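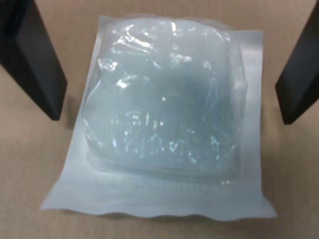 Sprechernotizen: Beipackzettel, die gelesen werden

Vortrag in Latport, 4. August 2024
Fassung für den großen Saal, ohne Übungsteil

Einstieg

Guten Morgen sagen, Wasser hinstellen, Uhr auf das Pult. Erst anfangen, wenn die hintere Tür zu ist.

Die Frage an den Saal: Wer hat in diesem Jahr eine Gebrauchsanweisung von vorn bis hinten gelesen? Hände zählen lassen, nicht kommentieren. Dann die zweite Frage: Wer hat eine geschrieben? Die Überschneidung der beiden Gruppen ist mein Thema.

Ich rede über Texte, die einem Gegenstand beiliegen. Sie werden meist im Stehen gelesen, oft unter Zeitdruck und mit nur einer freien Hand. Geschrieben werden sie am Schreibtisch, von Leuten, die das Produkt seit Monaten kennen. Daraus entstehen fast alle Fehler, die ich heute zeige.

Woher ich das habe

Kurz halten. Ich habe für Nurnico Anleitungen überarbeitet, die über viele Jahre gewachsen waren. Der längste Text hatte 2615 Wörter und beschrieb eine Tätigkeit aus fünf Handgriffen. Kein einzelner Satz war falsch. Jede Abteilung hatte etwas ergänzt, gestrichen hatte keine.

Hier Pause. Wer aus einem größeren Betrieb kommt, kennt das.

Teil 1: Reihenfolge

Der häufigste Mangel ist die falsche Reihenfolge. Satz vorlesen: »Deckel abnehmen, nachdem die Klemme gelöst wurde.« Wer im Gehen liest, nimmt den Deckel ab. Dann die Umstellung vorlesen: »Klemme lösen. Deckel abnehmen.« Beide Fassungen langsam sprechen, die zweite nicht betonen.

Dasselbe gilt für Warnungen. Eine Warnung steht vor dem Schritt, für den sie gilt. Im Kapitel »Allgemeine Hinweise« auf der letzten Seite schützt sie den Hersteller und sonst niemanden. Mit Einspruch der Juristen rechnen – Antwort: Sie darf gern zusätzlich dort stehen.

Teil 2: Wörter

Ein Ding, ein Name. In der Anleitung aus Futville hieß dasselbe Teil Hebel, Griff und Bedienelement, alles auf einer Seite. In der Schule haben wir gelernt, Wiederholungen zu vermeiden. In einer Anleitung ist die Wiederholung richtig.

Passiv sparsam verwenden. »Die Schraube wird angezogen« lässt offen, ob ich das tun soll oder ob es schon geschehen ist. Beispiel nur bringen, wenn die Zeit reicht.

Abkürzungen: ausschreiben oder weglassen. Ein Abkürzungsverzeichnis liest keiner, der gerade etwas in der Hand hält.

Teil 3: Schriftgröße und Falz

Dieser Teil kommt bei Textleuten erfahrungsgemäß schlecht an, trotzdem nicht kürzen. Ein Blatt, das viermal gefaltet wird, hat Knicke, und in den Knicken verschwinden Zeilen. Deshalb vor dem Druck einen Ausdruck in Originalgröße falten und bei schwachem Licht lesen. Das dauert wenige Minuten und wird fast immer ausgelassen.

Beispiel Ocampo: Auflage 3000 Stück, der wichtigste Satz lag genau im Falz. Im März wurde neu gedruckt. Hier nicht lachen, im Saal sitzen möglicherweise Beteiligte.

Teil 4: Testen

Man braucht dafür kein Labor. Vier Personen, die das Produkt nicht kennen, ein Tisch, der Text. Man sitzt daneben und schweigt. Das Schweigen ist der schwierige Teil. Wer erklärt, testet sich selbst.

Notiert werden nur zwei Dinge: an welcher Stelle jemand zurückblättert und an welcher Stelle jemand den Text weglegt. Die Frage »War das verständlich?« bringt nichts, sie wird aus Höflichkeit bejaht.

Nach dem Test zuerst streichen, dann umstellen, erst danach neu formulieren. Wenn jemand nach Software fragt: Ich empfehle keine. Ein Textprogramm und ein Drucker genügen.

Schluss und Fragen

Auf den Handzettel am Ausgang hinweisen. Er ist einseitig bedruckt und nicht gefaltet.

Falls nach Übersetzungen gefragt wird: Kurze Sätze lassen sich billiger übersetzen, aber der Platzbedarf wächst je nach Sprache deutlich. Das Layout also mit der längsten Sprache beginnen. Falls nach Piktogrammen gefragt wird: auf das Gespräch in der Pause verweisen, das Thema passt nicht mehr hinein.

Mikrofon ausschalten, bevor ich vom Pult gehe.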